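Bath and Linen Attendant, Kozan Guest House
Stevau Lodging, Housekeeping Department
Posted 2018-06-23

Stevau Lodging is hiring a bath and linen attendant for Kozan Guest House. The position is part-time with a start date in September. Work is mostly towels: collecting them, hanging them, folding them, and putting them out in guest bathrooms. The attendant also helps with robes and bath mats when the linen room is behind.

Kozan has 60 guest rooms and a small pool. On a full day the linen room handles well over one load per floor. Washing and drying are done by the laundry crew at our Sururau building. Clean linen comes back by van before lunch and has to be checked, folded and shelved before rooms are turned over.

What you will do

Hang bath towels on the bars so that both ends hang straight and the hem is not bunched.
Fold towels to the house fold, with the rounded edge facing out on the shelf.
Pull anything with stains, loose threads or thin pile and put it in the mending bin.
Keep colors apart. Pink, white and gray towels are shelved separately.
Stock the floor carts and write down what was taken.
Vacuum the carpet in the linen room at the end of the shift.
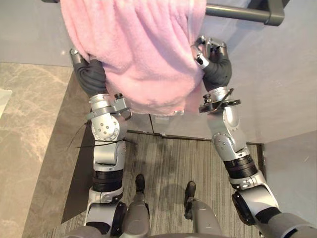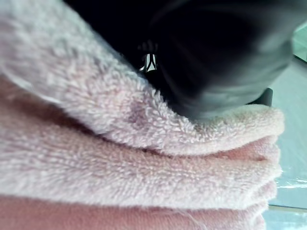
Pink towel at the bar, and a pink towel folded in layers.

What we are looking for

No hotel experience is needed. We train new attendants over 2 paid shifts, and you will be shown the house fold until you can do it without checking the card. You should be comfortable standing for most of a shift, reaching overhead shelves and pushing a loaded cart. You need to be able to read a stock sheet and fill it in clearly. Fabric softener and bleach are used in the building, so tell us if either one is a problem for you.

People who have worked in a laundry, a gym or a nursing home often find the job familiar. Please mention it if you have.

Hours and pay

Shifts are mornings and early afternoons, up to 80 hours a month. The schedule is posted two weeks ahead. Weekend shifts are shared among all attendants and paid at the weekend rate. Pay is hourly and is discussed at the interview. Uniform shirts, lunch on shift and a locker are provided. Work shoes are not.

How to apply

Pick up a form at the Kozan front desk or at the Stevau office on Bestuvitz Street. Return it to either place with the names of two people we can contact about your past work or school. A resume is welcome but you do not have to attach one. Interviews are held at Kozan and include a short folding exercise with bath towels and hand towels.

Applicants for the kitchen and front desk should use the separate forms.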